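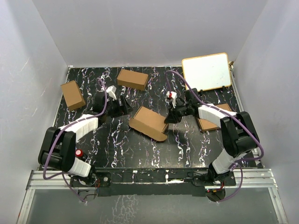

Cardboard boxes on a black marbled top

Forum: Moving and Storage
Topic: Reusing cardboard boxes or buying plastic totes?

packrat_ohio
We have to be out of our apartment by the end of August and I'm trying to settle this before I spend money. It's a one-bedroom with a lot of books. I can get free boxes from the back of the grocery store, or I can buy Gristico totes, the ones with the hinged lids. My sister says cardboard is fine. My neighbor says never again. What did you use?

delmar22
Cardboard. Small ones for books, big ones for bedding. Tape the bottom seam with 2 strips and go up the sides a few inches. I've moved six times and never had a bottom go out when I did that.

Quiet_Harbor
Totes if the stuff is going into storage, cardboard if you unpack the same week. I had a unit at Skandar for one winter and the boxes on the floor went soft. The ones up on a pallet were OK.

tinroof
Skip the grocery store boxes. Produce boxes have holes in them and a lot of them smell. Liquor stores are better. Those boxes are small, they're made for weight, and the dividers work for glasses.

packrat_ohio
Good point about the smell. It's going straight to the new place, no storage. How many would you plan on? I keep guessing low.

delmar22
Depends on the books. I used 100 boxes for a two-bedroom house and that was with a full garage. You should need a lot less.

Quiet_Harbor
I don't agree with reusing tape seams, by the way. If a box was already taped once, peel it and look at the paper underneath. If the top layer came off with the tape, use that box for pillows.

tinroof
Never checked that in my life and never lost a box.

Quiet_Harbor
Then you've been lucky or you don't own cast iron.

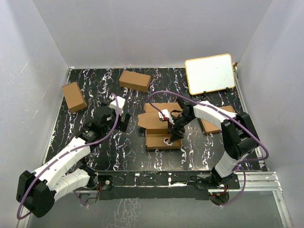 Re: Labels and closing the boxes

mapleandpine
Joining in on the labeling side. Write the room on two sides and leave the top blank. Once they're stacked you can't read the top. I use the Laaksonen paint marker, but any thick marker works.

packrat_ohio
Do you number them too?

mapleandpine
Only the kitchen. I keep a list on my phone.

tinroof
Room name is enough. The list is one more thing to lose.

delmar22
Close every box all the way, even the half-full ones. Fill the gap with towels. Open flaps won't stack.

packrat_ohio
OK, going with liquor store boxes for the books and two Hirkska totes for papers and chargers. I'll pick up tape tonight.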